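Chapitre 7

Le quartier qui se vend tout seul : promesse résidentielle et preuve statistique

Objectifs du chapitre
Distinguer une livraison de logements d'une occupation effective.
Lire un argumentaire de promoteur comme une source, avec sa date et son commanditaire.
Comprendre pourquoi l'ouverture des commerces de proximité est un indicateur faible.
Discuter la notion de « demande latente ».

7.1 Une reprise annoncée avant d'être mesurée

Il existe un genre littéraire que les étudiants en urbanisme connaissent mal, alors qu'ils en lisent chaque semaine : la brochure de relance. On y apprend qu'un lotissement « renaît », qu'une commune « retrouve son attractivité », que les familles « plébiscitent » un cadre de vie. Les verbes sont au présent. Les chiffres, quand il y en a, sont au futur.

Le cas de Wamitz, qui nous occupera jusqu'à la section 7.4, est instructif parce qu'il est ordinaire. La commune a autorisé sur son plateau nord un programme de 1061 logements, confié à la société Komau, avec une école, une place plantée et un rez-de-chaussée commercial. Quatre ans après le premier coup de pioche, le promoteur annonçait 898 logements « placés ». Le mot a été repris tel quel par la presse locale, puis par le bulletin municipal, puis par deux mémoires de master. Aucun de ces textes ne dit ce qu'est un logement placé.

Nous avons posé la question. Dans le vocabulaire interne de Komau, un logement est placé dès qu'une option a été signée, même si elle est remboursable, même si elle émane d'un investisseur qui en a pris douze d'un coup et qui habite ailleurs. Un logement placé peut donc être vide, et le rester longtemps. Il peut aussi revenir sur le marché sans que le total publié en soit corrigé, car personne n'a intérêt à faire reculer un compteur qui avance si bien.

7.2 Ce que comptent ceux qui comptent

Trois administrations au moins disposent de données sur l'occupation d'un quartier neuf : le service des eaux, l'inspection scolaire et le fisc. Aucune ne mesure la même chose, et il faut se méfier de quiconque les additionne. Un compteur d'eau ouvert signale un abonnement. Un enfant inscrit signale un foyer avec enfant, à condition que les parents n'aient pas gardé l'ancienne école par commodité. Quant à la déclaration fiscale, elle arrive avec un retard qui la rend à peu près inutile au moment où l'on décide d'une seconde tranche.

L'économiste Eduard Paulík, dont les travaux sur les périphéries moyennes sont moins cités qu'ils ne devraient l'être, propose de croiser ces sources sans jamais les fondre, et de publier les écarts. La méthode déplaît. Elle donne des fourchettes là où les élus attendent un nombre rond, et elle oblige à écrire noir sur blanc que l'on ne sait pas. À Wamitz, elle a été refusée deux fois en conseil, au motif qu'elle risquait de « brouiller le message ». On ne saurait mieux dire que le message existait déjà.

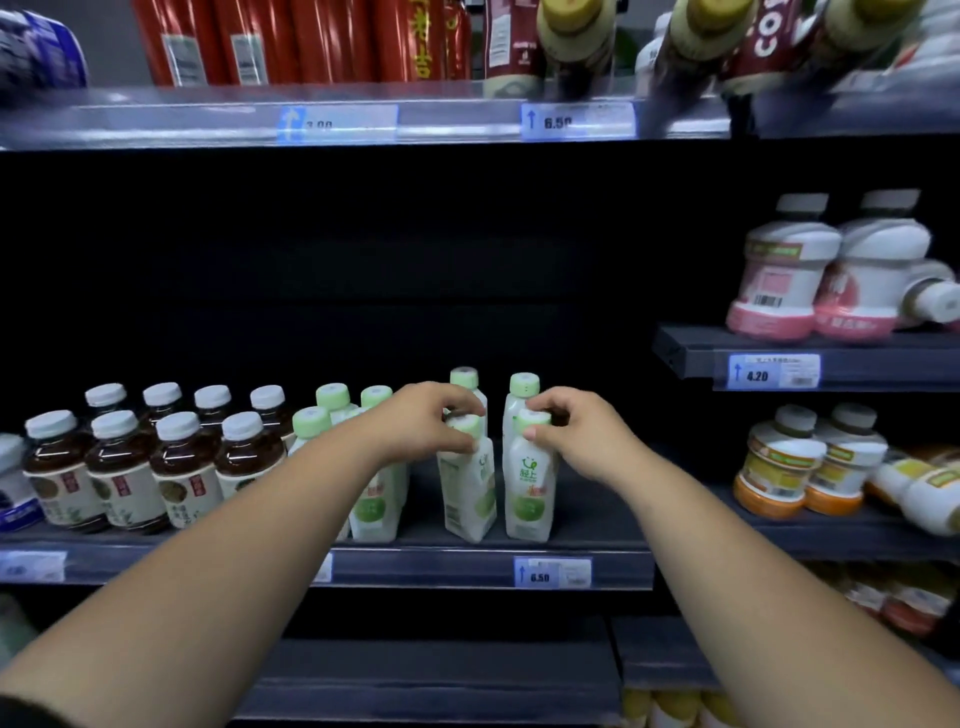
7.3 Le commerce comme preuve

L'argument le plus souvent opposé aux sceptiques tient en une phrase : les commerces ont ouvert, donc les habitants sont là. Il mérite un examen sérieux, car il a pour lui le bon sens. Un commerçant risque son argent, et l'on suppose qu'il a vérifié avant de signer.

Encore faut-il lire le bail. Sur le plateau nord, les premières cellules ont été louées avec franchise de loyer, et l'une d'elles à une filiale de Komau. Un rez-de-chaussée éclairé fait vendre les étages, ce que le promoteur sait fort bien, et la franchise se retrouve dans ses comptes à la ligne des dépenses de commercialisation. Le commerce, dans ces conditions, précède la demande et la met en vitrine. Il ne la démontre pas.

Le contre-exemple de Kellow est parfois avancé. Les boutiques y ont tenu, c'est exact. Mais Kellow possédait une gare, un lycée et un marché bien avant les grues, et les 43 cellules commerciales du nouveau quartier captaient une clientèle de passage qui n'habitait pas au-dessus. Attribuer ce succès au programme immobilier revient à créditer le parapluie de l'arrivée de la pluie.

7.4 La « demande latente »

Reste l'argument de repli. Si les logements tardent à se remplir, nous dit-on, la demande existe, elle attend seulement de meilleures conditions de crédit. L'étude commandée par la commune au cabinet Ntuli évoque ainsi 2000 ménages « potentiellement intéressés » dans le bassin d'emploi. L'annexe méthodologique, que l'on fera bien de lire avant la synthèse, précise que l'intérêt a été établi par un questionnaire sans indication de prix.

Or une intention sans prix n'est pas une demande au sens où ce manuel emploie le terme depuis le chapitre 2. La notion n'est pas absurde pour autant. Elle a son utilité dans les bassins où la construction a été longtemps bloquée et où l'on observe une cohabitation subie, des trajets qui s'allongent, des loyers en hausse. Rien de tel n'apparaît dans les données de Wamitz pour la période étudiée, et l'étude ne prétend d'ailleurs pas le contraire : elle n'aborde pas la question.

Termes à retenir
Logement livré, logement placé, logement occupé ; franchise de loyer ; demande latente ; bassin d'emploi.

Travail préparatoire
Procurez-vous la brochure d'un programme résidentiel de votre région. Relevez-y chaque affirmation chiffrée, puis cherchez qui l'a produite et à quelle date. Apportez en séance celles dont vous n'avez pas retrouvé l'origine ; elles serviront de point de départ à la section 7.5, consacrée aux procédures de seconde tranche.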